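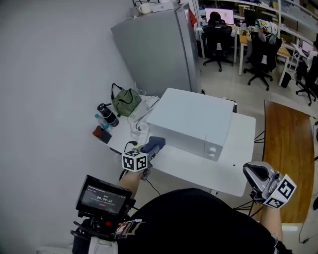

Der weiße Kasten auf dem Tisch, daneben mein halber Hausrat

11. September 2020

So, Liebes Tagebuch, heute also wieder Tischthema. Ich hatte mir im Juni fest vorgenommen, dass der weiße Tisch am Kühlschrank frei bleibt, und jetzt schaut euch das an! Wasserflasche, Thermosflasche, die grüne Netztasche, eine braune Geldbörse samt Handy gefährlich nah an der Kante, und dann noch diese zerknüllte Plastiktüte mit den weißen Kabeln daneben. Mittendrin thront der kleine weiße Kasten mit seinen zwei runden Knöpfen, den ich irgendwie lieb gewonnen habe - er sieht aus wie ein Ofen für eine Puppenküche.

Apostolos meint, oben auf dem Kühlschrank sei ja noch Platz. Von wegen! Da stehen schon der weiße Becher und die weiße Schachtel, und Kabel liegen da auch. Nur das rote Fähnchen darf von mir aus bleiben, das macht gute Laune.

Morgen kaufe ich einen Korb für den ganzen Kleinkram, 20 Euro ist mir das wert. Jericho will unbedingt einen mit Deckel, ich lieber ohne - mit Deckel finde ich mein Ladekabel nie wieder. Jetzt aber erst mal Tee und dann ins Bett.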